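Learning to Eat Together Again

The shared lunch returns to the workplace at Trimitz

By Khairul Raju

At noon on a Thursday in June, the long tables on the second floor of the Trimitz building in Erulthorpe begin to fill. Accountants sit beside warehouse staff. Someone has brought a tray of roasted eggplant, and a line forms for the bread.

Three years ago the same floor held a row of vending machines and a microwave. Employees ate at their desks, usually in less than 20 minutes, and many did not eat at midday at all. The company, which distributes garden supplies, closed its cafeteria when the kitchen contract expired and did not expect to replace it.

The decision to reopen came from an internal survey of meal habits. Of the 70 employees who replied, 46 reported that they had not shared a meal with a colleague in the previous month. Management had asked the question mainly to learn whether the microwave should be replaced.

Trimitz engaged Halim, a catering cooperative based across the river, to provide a midday meal four days a week. The menu is short. There are 2 main dishes, one of them always without meat, together with soup, salad and fruit. Employees pay a fixed monthly sum through payroll, and those who bring food from home are welcome at the same tables.

Early attendance was modest. Supervisors continued to schedule meetings across the noon hour, and newer employees were unsure whether they were permitted to leave their stations. In the second month the company removed the hour from its shared calendar, so that no meeting could be booked in it. Attendance has since risen to nearly 50 on most days.

The effects are difficult to measure, and the company has made no claim regarding productivity. Department heads do report that routine questions between the warehouse and the purchasing office, which once passed through several messages, are now often settled over soup. Two of the building's tenants, including the design firm Sketetti, have asked to join the arrangement.

Costs remain a concern. The price of fresh produce rose twice during the winter, and Halim responded by planning its dishes more closely around the season. Cabbage appeared often in February. The monthly charge was left unchanged, although the company has agreed to review it each year.

A proposal to extend service to the evening shift is under study. Workers on that shift currently have a half-hour break at 7 p.m., and the kitchen is closed by then. Halim has offered to leave cold plates, beginning in the fall if enough employees enroll.

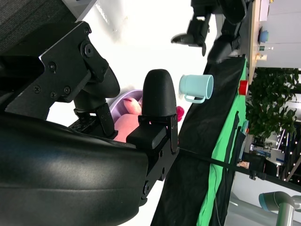

A shallow purple bowl with a rounded pink object, partly hidden behind a black gripper.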